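# Workshop tips: keeping the arm's software from embarrassing you

Collected from the whiteboard at Hamico, where the whiteboard got full. Most of these were learned by the person now giving the advice.

**Name your frames like you'll be tired later.** `tool0`, `tool0_new` and `tool0_new2` all seemed fine in September. Pick a scheme, write it at the top of the config, and be rude to anyone who strays from it. Units go in the variable name too. Millimeters and meters look very much alike at 6 p.m.

**Set the planner timeout low first.** Two seconds is plenty for a short reach. If the planner wants longer, it's usually because your start pose is already inside a collision box, and no amount of patience will talk it out of there.

**Fix the random seed while you debug.** Ours is 824. It has no special powers, but Sveva Greco once spent an afternoon chasing a bug that only visited on every thirteenth run, and she'd like that afternoon back.

**Pad the obstacles, then unpad the one you're grabbing.** A planner with generous padding will politely refuse to touch anything at all. Turn off collision checks between the fingers and the target for the last bit of the approach, and turn them back on afterward. Stornow has a checkbox for the second half. Use it - you will forget.

**Attach the held object to the model.** Otherwise the software believes the hand is empty and plans accordingly, straight through the nearest shelf.

**Check tags against the model before blaming the camera.** Print the tag ID, the size and the pose on one line. If the size is wrong, the distance will be wrong by the same ratio, every time, with great confidence. Measure the black square, skip the white margin.
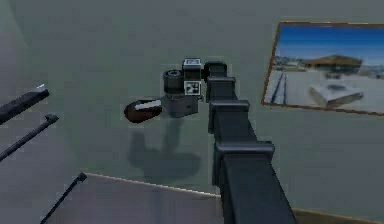
*Gripper and its two tags in the simulator, with the dark cylinder.*

**Leave some clutter in your test world.** A bare floor makes every detector look brilliant. Bushra Memon keeps a folder of odds and ends for this and adds to it whenever a test passes too easily.

**Keep shadows on.** Yes, it renders slower. A segmenter that has never met a shadow will try to pick one up.

**Save the log before you restart.** Then restart. Fivitmont's log viewer opens the last file by default, so rename the good one first. Run 269 is still called "final" on the shared drive, and so is run 13.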